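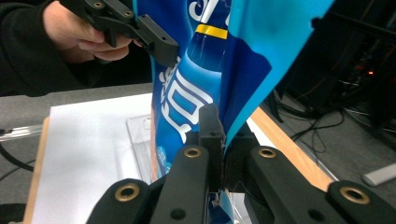
Staleness, continued

Jun 15, 2019

Search the notebook Go Advanced

Humidity cabinet (the Sistex, the one with the door) back up to 60 percent overnight. It claims 60, anyway. The dial hygrometer on the shelf inside disagrees, and the cheap digital one disagrees with both of them. I have gone with the Sistex for now on the grounds that it cost the most.

Plan was to finish the plain cracker series and start on the rye. Finished neither. Notes follow in the order things went wrong.

Salt jars. Melaniia made up fresh saturated salt solutions so we could check the hygrometers against something that doesn't need batteries. Slurry at the bottom, probe hanging in the headspace, lid taped. You are supposed to leave them alone until they settle. I left them alone for most of the morning and then opened one to see how it was doing, so that one started over. The sodium chloride jar had the digital reading low and the dial reading high. Magnesium chloride jar still drifting at lunch. I'd like to give these another night before I write a correction on the door of the cabinet in marker, where it will stay forever whether it's right or wrong.

Crackers. Plain ones from the Chornovol bakery, same batch as last time according to the carton, weighed on the small balance before going in. The balance is fine as long as the window is shut and the person next door isn't moving the stools. Mass gain looks sensible for the first few readings, then there is a step, then it looks sensible again. The step lines up with me propping the cabinet door open to look for the tweezers. Tweezers were in my pocket. I have circled the step on the plot and written "door" next to it, a notation I expect to use again.

Snap test. Three-point bend on the old rig, load at break, same as in January. The trouble with crackers is that they come with holes already in them, and they break along the holes, so half of what we measure is where the bakery put its docker pins. Zakhar wants to lay every cracker the same way on the supports. I said they're square. He said to look at them again. They are a bit longer one way than the other. I have been testing these since winter.

So all the earlier snap data has orientation mixed through it and we can't unmix it. Redid the dry controls with the long side across the supports. The spread came down a lot. I was happy for a while, then remembered it means redoing everything else. 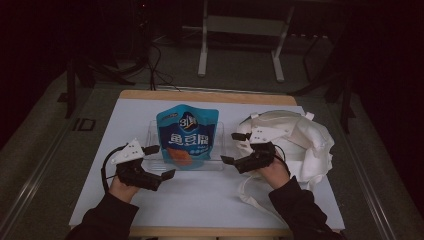
Eating panel, same crackers, same humidity steps. Melaniia ran it in the front room with the radio off. People are good at this, annoyingly better than the rig. They call a cracker "going" well before the break load shows anything I would put in a report. My guess is that they're hearing it. The crunch goes dull before the cracker goes soft, and our rig is deaf. There is an old microphone in the Lerkurska stores that could be taped to the base of the supports. Signed it out. No cable with it, naturally.

Words the panel used for the dampest step, copied off the sheets: leathery, sad, church basement, "like biting a coaster." I would like the Skolach write-up to use "leathery" and keep the rest in here.

Re-crisping. Took the soft ones from the end of the series and put them in the drying oven on a wire rack. Snap comes back most of the way. Taste does not, quite. Zakhar says stale oil, and that drying it out was never going to help with that; the fat has been going its own way this whole time. He's probably right, and it makes the panel data harder to read, as "stale" on the sheet could mean damp or could mean rancid. New sheet should ask about those separately. Also the new sheet should not have a box marked "other," people treat it as an invitation.

Bread, for comparison, since somebody always asks. Bread goes stale without losing much water at all, the starch just reorganizes itself, and warming it up undoes a good deal of that. Crackers go stale by picking water up. Opposite problem, same word, and every visitor to the lab tells me about putting a slice of bread in with the cookies.

Weights, for whoever types this up: there are over 200 readings in the green folder and the ones in pencil are mine. The pencil ones marked with a dash are not negative, that's a dash. Page 31 got wet. It's readable if you already know what it says.

Still open:

Salt jars, read first thing, do NOT open.
Find a cable for the microphone.
Repeat the damp steps with the long side across. Use rack 4, the others lean.
Ask the bakery whether they changed the oil. Ask nicely, last time they thought we were complaining.
Rye, eventually.
Door gasket on the Sistex has a flat spot near the hinge. Might be the whole story with the 60. I pressed on it with my thumb and the reading moved, then I took my thumb off and it stayed moved. Melaniia suggests we write down the thumb.

Contact the lab office | © 2019 Lerkurska | Back to top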